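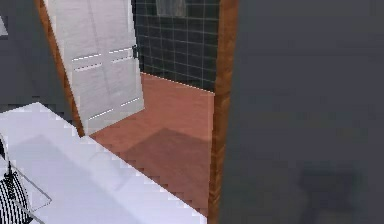
Hivutwood

Simulated household chores for a wheeled robot with one arm
Release date: January 14, 2026
Maintained by the Aaltonen home robotics group

Summary

Hivutwood is a set of recorded chore attempts in simulated homes. Each attempt, called an episode here, puts a mobile robot into a house with a short instruction such as "open the bathroom door" or "bring the cup to the kitchen table" and records what the robot saw and did until it finished, gave up or ran out of time.

We put the set together to look at a plain question: can a machine get through ordinary household jobs without a person stepping in? For most of the jobs in this release the answer is still no, or only when the house is kind to it. Failed episodes are included and labelled, and we ask people who use the data to keep them in when they report results.

What is in the release

432 episodes
34 house layouts
23 chores
Up to 1,000 control steps per episode

Every episode comes with colour images from the robot's own cameras, depth images, joint positions, base position, the instruction text and a result label. There is no real-world footage in this release. All images are rendered.

Episodes were produced in Roruvik, our in-house simulator, and are read and replayed with a small tool called Oven. Neither is needed if you only want the images and the numbers, which are stored as ordinary PNG and CSV files.

Chores

The chores fall into a few loose families. Some appear in more than one family in the task files, as clearing a table also involves carrying.

Getting about: go to a named room, go through a closed door, come back to the start point.

Doors and drawers: open an inside door, close it again, open a drawer, shut a cupboard.

Fetching and carrying: pick up a named thing, take it to another room, put it down on a given surface.

Tidying: clear a table, put cushions back on a seat, collect things left on the floor.

Bathroom jobs: pick up a towel, hang a towel, put a bottle back on a shelf.

Wiping, washing up and anything with water are left out. Roruvik does not handle liquids well enough for the result to mean much. Cooking is left out too, in spite of what the tool is called.

Why so many of the episodes have a door in them

When we started we expected the hard part to be picking things up. In the first round of runs the robot often did not get as far as the thing it was meant to pick up, and a good share of those runs ended at a door. We then added doors as chores of their own, with the same handle turned, pulled or pushed from both sides, and with the robot starting at different distances.

Inside doors are awkward for several reasons at once. A lever handle has to be pressed down and held while the door moves. If the door opens towards the robot, the base has to back away while the arm keeps its grip. If it opens away, the arm has to follow it without reaching so far that the base tips or the fingers slip. A wall next to the hinge or the handle leaves the elbow very little space. People shift their feet and shoulders without thinking about any of this. The robot has to plan it, and many of the policies we tried plan the arm and the base separately.

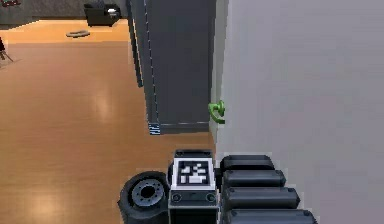
Handles are coloured brightly in some house layouts and plainly in others. The bright ones were meant as a help during development, and we kept them so that users can check how far a policy leans on colour. In our own runs, a policy trained only on bright handles did badly on plain ones. If you train on a subset, please say which handle setting you used. It is given in the field handle_style in each episode file.

Result labels

done: the end state matches the chore's target state.
part: at least one stage was finished but the chore was not.
fail: no stage was finished.
stop: the simulator ended the episode early, usually after a hard collision or a physics error.

Labels are set by a script that checks the state of the house, and not by looking at the pictures. A door counts as open when its angle is past the threshold in the task file, which may be a wider or narrower gap than a person would accept. A cushion counts as put back if it is resting on the seat. It can be upside down.

We went through the part and fail labels by hand before release and corrected the ones that were clearly wrong. There will be more. Corrections are welcome through the issue tracker.

How the episodes were made

Some episodes were driven by a person with a hand controller, and others by trained policies. The field driver tells you which. Hand-driven episodes tend to be slower and have more pauses in them, and people were better at recovering after a missed grasp. Policies are smoother up to the first mistake and then tend to repeat it. We did not trim the pauses.

Start positions were drawn at random within the room named in the task file. A few ended up very close to furniture or facing straight into a wall. Those were kept, as a robot in a real home will sometimes find itself there as well.

Files

README.txt is the document you are reading.
episodes/ has one folder per episode.
houses/ has the layout files for Roruvik.
tasks/ has the instruction texts and target states.
splits/ has the lists for training, validation and testing.

The test list uses houses that do not appear in the training list. Please do not mix them. If you want to test on seen houses, make your own split from the training list and call it something else.

Reading the data

Unpack the archive and point Oven at the top folder:

oven check hivutwood/
oven replay hivutwood/ --episode door_open_bath

The first command checks that all files are present. The second replays an episode from the recorded joint and base positions. Replay does not run the physics again, so objects follow their recorded paths even if you change the layout file. This has confused several people, including us.

Known problems

Edges look stepped in the lower-resolution camera streams. It is worst on pale surfaces seen at a slant.

Parts of the robot show up in some camera views and not in others, depending on which camera is used and where the arm is. If your method masks out the robot, use the masks supplied with each stream.

Glass and other see-through surfaces are drawn with thin outlines and are unreliable in the depth images. Treat depth on them as missing.

Shadows are simplified. They can fall in places that do not match the lights in the room.

Soft items such as towels are stiff. A policy that folds a towel in Roruvik should not be expected to fold one at home.

Floors are level throughout. There are no thresholds, rugs with loose corners, cables, pets or children, and all of these matter in a lived-in house.

What the data can and cannot tell you

It can be used to compare methods on the same chores, to study how long jobs break down, and to train the early stages of a policy that will later be tuned on a real robot. It cannot tell you that a robot is safe to leave alone in a home. We have seen policies do well here and then scrape a real door frame on the first try.

Please do not quote a single success rate over all the chores. Going to a named room is much easier than clearing a table, and the average hides that. Report each family separately.

Licence and changes

The data may be used for research and teaching. Commercial use needs written agreement from the group. The house layouts carry the same terms.

The next release is planned for April. It should bring looser towels, raised thresholds between rooms and a second pass over the stop labels. Episode names will stay as they are.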